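Thread on the Daris port warehouse inquiry, as of today, 2021-10-28.

The appeals court in Daris has suspended the inquiry into the April warehouse fire. The presiding magistrate has been told to stop work until a complaint against her is heard. No hearing date is set.

The complaint comes from Skyrme, the company that leased the warehouse. It says she went beyond her powers when she ordered two former port directors to testify.
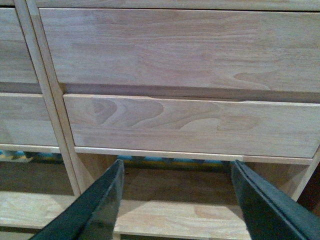 Drawer fronts in unfinished wood.

The fire killed seven people and put nearly 200 out of their homes in the Umus district. Most are still in temporary housing.

What the inquiry had done so far: taken 25 witness statements and asked the port authority for its storage records. The authority handed over part of them – the rest were due next week. That deadline is now on hold too.

Skyrme says it followed the rules on stored fuel. Flunament, the contractor that inspected the site, has not commented.
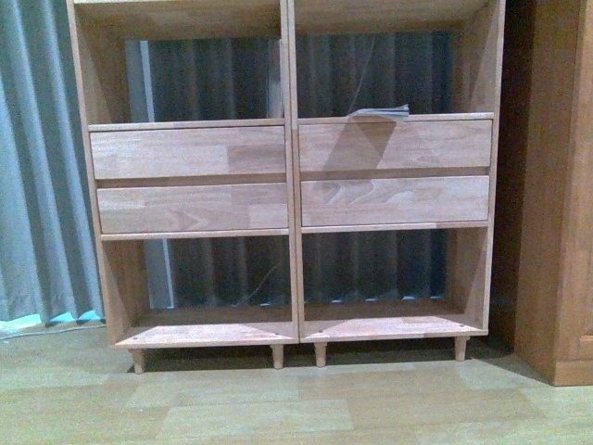 Two matching shelving units, side by side.

Families of the dead plan to gather outside the courthouse tonight. Their lawyers say they will ask for the suspension to be lifted.

The justice ministry says it will not step in while the complaint is open. I've asked the court clerk for the full text of the ruling and will add it to this thread when I have it.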